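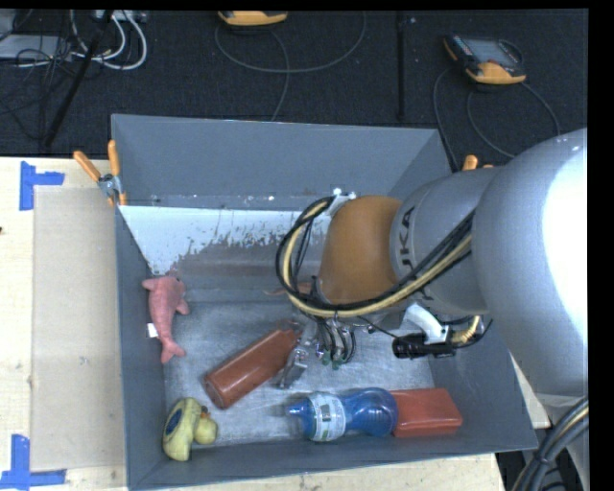
The petition rule that Kutville adopted last spring goes before a judge in November, and Tsion Tefera expects to be in the courtroom for all of it. Tefera is the lawyer for the Silangate Voters League, which sued the city after its clerk turned away a ballot petition. The rule runs to four pages. One section says signed sheets must be delivered flat, unstapled, in an open-top container placed on a table in front of the clerk. Most of the rest deals with who may carry a petition and how long they have to do it.

November
By Zulema Pereyra

Tefera has no quarrel with the container section. "Fine, bring it in a bin," she said. "I don't care about that part and neither does my client. We are in court over the residency section and the deadline."

Under the residency section, anyone who collects signatures has to have lived in the same city ward for a full year. The League had 19 people out collecting. Three had moved across a ward line in the past year, and the clerk rejected every sheet those three carried.

"The voters who signed those sheets were real voters at real addresses," Tefera said. "The clerk agrees with that. It's in her letter. Their names were struck over where somebody else was living."

The petition needed 3,850 valid signatures to put the Hondeck Road rezoning on the ballot. After the sheets were rejected it came up 184 short. The League asked for time to make up the difference and was told that the new rule doesn't allow for any.

The city has said in its filings that the rule protects against fraud and that residents should not have their ballot shaped by people from outside. I asked Tefera whether that was a fair concern.

"It's a fair concern to have," she said. "Then you look for the fraud. We asked for every complaint the city had on file about petitions and we got one, and it was about a man blocking a door at the library."

She filed in state court first. The city moved the case to federal court, where it has been since June. Her argument rests on free speech: asking a neighbor to sign something is political talk, and the city needs a strong reason to decide who gets to do it. She thinks the deadline claim is the harder one to win. "Judges give cities a lot of room on dates," she said. "I've told the League that."

Trial is set for two days. Tefera plans to call two of the three collectors and a retired clerk from Pinto, which dropped a similar rule some years ago. The city has listed its own clerk and a police records supervisor.

If she loses, she said, the League will decide about an appeal then. The rezoning has already taken effect.

Comments

dmarsh: I signed that petition on my own porch. First I've heard that it may not have counted.

Ward 2 resident: One year in the same ward is not much to ask. If you just got here, sign it, don't run it.

Lorna K.: I moved four blocks and changed wards. Didn't know until I got my new voter card.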